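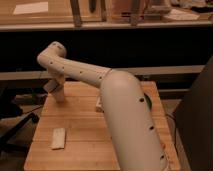

4.2 Comparison of the two controllers

After the grippers were compared in Section 4.1, we kept the Hanska end part on the arm and changed only the controller. The first controller is the one delivered with the arm, and we call it Stunex in the tables. The second is our own position controller with a slower final approach, called Jõgi. Both received the same target positions from the same fixed camera.

Figure 3. The arm reaching towards the far left part of the table, with the cream-coloured block in front of it. The near link hides a part of the tabletop from the camera.

The hiding of the table by the near link was a larger problem than we expected. When an object stands partly behind this link, the camera gives only one side of it, and the estimated centre moves towards the visible side. We therefore report such trials separately. In total 1798 trials were recorded, and in 38 of them the estimate was so poor that the arm was stopped by hand before contact. These trials are counted as failures for both methods in Table 5.

With Stunex the arm arrived sooner, but it often touched the block with the side of the end part and turned it a little. With Jõgi the last part of the movement took around 2 seconds more, and the block was turned less often. The difference was clearest at the left edge of the table, where the arm is almost fully stretched. We did not change the speed limits during the tests, which were made at Gumholm in December.

2 comments
Share this article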